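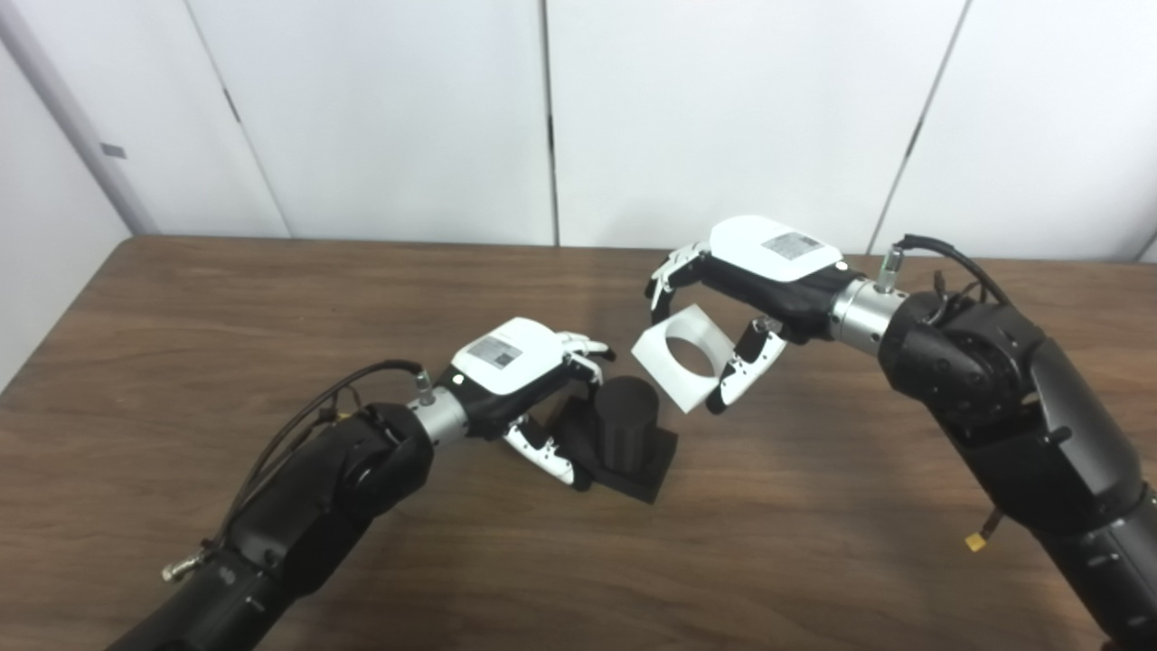

Declan Tawhiri wandte gegen eine frühe Fassung dieses Kapitels ein, man könne über die Pflege von Holztischen schlecht schreiben, solange man die Leute nur nach Mitteln und Häufigkeiten frage; gepflegt werde ja meistens dann, wenn Besuch komme, und darüber stehe in unserem Fragebogen kein Wort. Der Einwand hat uns länger beschäftigt, als uns lieb war, und er ist der Grund, weshalb der folgende Abschnitt ausführlicher geraten ist als ursprünglich vorgesehen.

4.3 Öl, Wachs und Geduld: Pflegegewohnheiten und ihre Anlässe

Der schriftliche Teil der Erhebung in Melach und Arnside erbrachte 511 Rückläufe, von denen 497 ausgewertet werden konnten. Die übrigen Bögen waren entweder nur auf der ersten Seite ausgefüllt oder bezogen sich, wie sich beim Lesen der Freitextfelder herausstellte, auf Gartenmöbel, die wir hier ausklammern müssen, so schön manche dieser Zuschriften auch waren. Hinzu kommen 22 Gespräche, die wir im Juli an den Tischen der Befragten geführt haben und in denen wir uns, das sei gerne zugegeben, oft weit vom Leitfaden haben forttragen lassen.

Unter einem Holztisch verstehen wir im Folgenden jeden Tisch, dessen Platte von den Befragten selbst als hölzern bezeichnet wurde. Eine Prüfung des Materials haben wir nicht vorgenommen. Für die Frage, wie jemand mit einer Oberfläche umgeht, schien uns entscheidend, wofür er sie hält, und dabei spielt die sichtbare Maserung eine überraschend große Rolle (Abb. 7: Braune Tischplatte aus Holz mit deutlich erkennbarer Maserung vor einer weißen, senkrecht gegliederten Wand). Wer eine gezeichnete Fläche vor sich hat, spricht in den Interviews fast immer von ihrem Verlauf, fährt beim Reden mit der Hand darüber und wischt, wie mehrfach betont wurde, »mit dem Strich«. Bei gestrichenen Platten fehlt dieses Vokabular beinahe ganz.

Nun zu den Anlässen. In den Bögen überwiegt die Angabe, der Tisch werde »nach Bedarf« behandelt, und wir haben diese Antwort zunächst für eine höfliche Ausflucht gehalten. In den Gesprächen bekam sie dann doch Farbe. Bedarf kann heißen, dass ein Wasserrand stört, dass das Licht im Frühjahr flacher auf die Platte fällt und man die Kratzer wieder sieht, oder eben, dass die Schwiegereltern sich angekündigt haben. Tawhiris Vermutung findet insofern eine gewisse Stütze, auch wenn wir sie mangels einer entsprechenden Frage im Bogen nicht beziffern können. Eine Gesprächspartnerin aus Arnside erzählte, sie öle ihren Esstisch stets am Abend nach dem Fest und nie davor, dann sei es still im Haus und das Öl habe die ganze Nacht Zeit. Ihr Mann hielt das für Unsinn, beteiligte sich aber, wie er sagte, seit Jahren daran.

Ein zweiter Punkt betrifft die Mittel. Genannt werden Leinöl, Hartwachs, Möbelpolitur und – in Melach häufiger, als wir erwartet hatten – schlicht ein feuchtes Tuch mit etwas Kernseife. Die Kenntnisse stammen nach Auskunft der Befragten überwiegend aus der Familie. Gedruckte Pflegehinweise werden zwar aufbewahrt, meist in einer Schublade desselben Tisches, gelesen werden sie offenbar selten. Thibault Bailly hat für die Werkstätten in Gerotley ein ganz ähnliches Bild gezeichnet und spricht von einem »Hörensagen der Hände«, eine Wendung, die wir gern übernehmen, obwohl sie für unsere Haushalte vielleicht eine Spur zu feierlich ist.

Bleibt die Frage der Gebrauchsspuren. Auf den Rändern der Bögen fanden sich mehr als 1.000 handschriftliche Bemerkungen, und ein beträchtlicher Teil davon handelt von Flecken, Kerben und Ringen, die man hätte entfernen können und doch gelassen hat. Ein eingedrückter Kinderschriftzug, der Abdruck eines zu heißen Topfes, eine Stelle, an der früher der Fleischwolf festgeschraubt war: Solche Spuren werden sorgfältig mitgeölt. Wir haben in der Auswertung lange versucht, zwischen Schaden und Andenken zu trennen, und die Trennung schließlich aufgegeben, da dieselbe Person über dieselbe Kerbe innerhalb eines Gesprächs beides sagen konnte. Für die Vergleichsgruppe aus Pennington liegen keine Randbemerkungen vor, weil dort ein Onlineformular verwendet wurde. Auf die Folgen für die Vergleichbarkeit kommen wir in Abschnitt 5.1 zurück.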